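## 4. What Stays in the Drawer: Plastic Parts and the Habit of Keeping

Paper and fabric were easy to talk about in our interviews. People knew why they kept a letter or a coat, and they usually told us before we asked. Plastic was harder, and for us it became the most exciting part of the Nillov project. We visited 28 households in Truritz and Teltudgate, and every one of them had at least one drawer, tin or shelf where loose plastic parts came to rest: caps, nozzles, battery covers, curtain hooks, the feet of appliances that had left the house years earlier.

We call these places *resting stores*. The term covers any spot where things are put with no set date for a decision. A resting store differs from a toolbox, where each item has a known use, and from a trash can, where the decision has already been made. It also differs from what earlier writers on clutter have called overflow. Most of the stores we saw were small, quite tidy, and visited often. One retired bus driver in Teltudgate opened his nearly every day, mainly for string, and handled the plastic pieces on the way to it.

### 4.1 Names for parts

We asked people to tell us what was in the store without opening it, and then to open it and tell us again. The two lists rarely matched. Remembered lists were made of names ("the lid from the blue flask," "spare plugs"). Lists made with the drawer open were full of shapes: "a sort of collar," "the thing with the step in it," "half of something." We were delighted by how inventive these phrases could be, and we recorded them word for word, including the ones that trailed off.

Shape words did real work. When two members of a household talked about the same part, they often settled on a nickname within a few turns and held on to it for the rest of the visit. In Truritz, a mother and her adult son disagreed warmly over whether a gray clip was "the crab" or "the bridge," and each kept to their own word for the whole hour. Neither had any trouble understanding the other.

Parts made of several joined forms were the hardest to name. A flat disk is a lid, or close enough to one. Something with a rounded body, a collar and a spout in steps (Figure 3) gives a speaker too many places to start.

**Figure 3.** Pale yellow plastic housing with a stepped cylindrical spout and white collar. 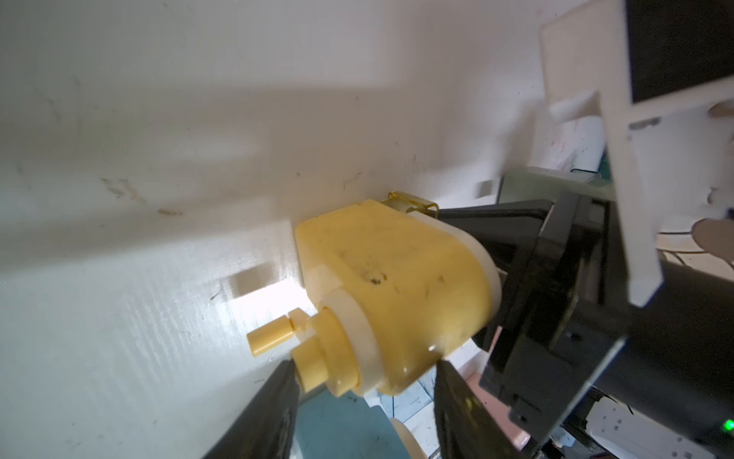 Why do people keep plastic parts they cannot name?

Most keep them as a guard against a future repair. In our interviews, the fear of finding the matching object a week after throwing out its missing piece came up far more often than thrift, sentiment or concern about waste. People described this fear in vivid terms, and several had a story ready in which it had come true.

These regret stories deserve a closer look. They are short, they follow a steady pattern, and they travel. A part is found, thrown away, and then needed. We heard 13 of them across the two sites, and a few were clearly told about neighbors or relatives. One story about a coffee grinder reached us twice, from two kitchens on the same street – the second teller had moved the events forward by a decade and changed the grinder to a mixer. Stories like this seem to pass along a rule for keeping things, and the rule holds even in homes where no such loss has ever taken place.

### 4.2 Who decides

In larger households the resting store usually had one person who looked after it, though the role was seldom spoken of. That person put things in, answered questions about them, and was asked before anything went out. When we raised the subject directly, other members of the household often named the keeper at once, with a laugh, while the keeper looked mildly surprised. In homes with children, the children were often the ones who knew the contents best. They had used the parts in play, and a part that has been a boat or a helmet is well remembered.

Eight households had carried out a full clearing of the store within living memory. All but one of these followed a house move or a death in the family. The single exception, in Teltudgate, was prompted by a drawer that would no longer close, and the owner still spoke of that afternoon with great pleasure. Even there, the emptied drawer had begun to fill again by the time of our visit in November.

### 4.3 A note on the third site

We had hoped to include Sproģis, where an earlier survey of sheds and outbuildings gave us much of our interview guide. Travel limits made this impossible, and we held only a few phone conversations with residents. We leave these out of the analysis. Asking someone to describe a drawer by phone is a lovely exercise, but it gives a different kind of list. Callers tended to carry the phone to the drawer and begin handling the parts before we had finished the first question, so the remembered list was lost.

The phone calls did suggest one point worth following. Residents of Sproģis spoke of parts as belonging to the building, and said they would leave them behind if they moved. In Truritz, by contrast, people told us they would pack the whole drawer. We take up this difference in Section 5, along with the matter of rented homes, where the first things in a resting store may have been left by a previous tenant.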